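Orkura Citrus Press Cloth, Pack of 2
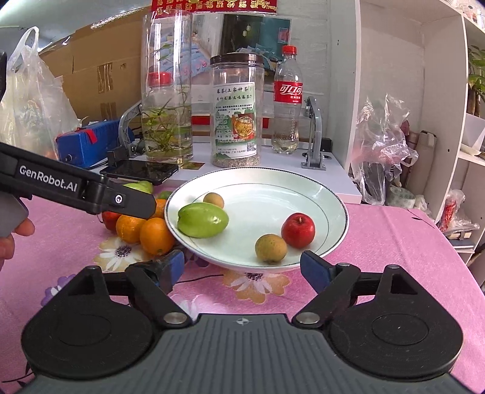
Oranges and a white plate

I've been making marmalade in my own kitchen for longer than I care to admit, and I got so fed up with muslin that falls apart in the second wash that I ended up having these sewn for the shop. So this is my cloth, really, and I'm a bit soppy about it!

The Orkura is a square of tightly woven cotton, 54 cm on each side, with a hemmed edge and a loop in one corner. You pile your pith and pips in the middle, gather it up, run the string through the loop and hang the whole lot in the pan. When the fruit is soft you fish it out, let it cool until you can handle it (please do wait, I have the scars) and squeeze like mad. All that cloudy, sticky stuff that comes through is your pectin, and you want every drop.

One cloth takes the pips and pith from a big batch of oranges, plus a couple of lemons if you like it sharp. I also use mine for straining ricotta and for draining grated potato, but keep a separate one for onions. Trust me on that.

Good to know

Material: unbleached cotton, no dye
Size: 54 x 54 cm before washing, a little smaller after
In the pack: two cloths and one length of cotton string
Item number: 1344

Washing

Rinse it in cold water right away, then boil it for a few minutes or put it in a hot wash. Skip the fabric softener or your next batch will taste of meadow breeze. The color turns a sort of pale tan after the first few uses and stays that way.

Goes well with

The Cillumik preserving pan (item 1017), which has a handle you can tie the string to, and the Ngubane long spoon. If you're buying jars too, the Rullurberg ones hold around 400 ml and the lids are sold separately, so check you have enough in your drawer before you order.

Back in stock for Seville season in January. I'll swap any cloth that comes apart at the hem, just send me a note with your order.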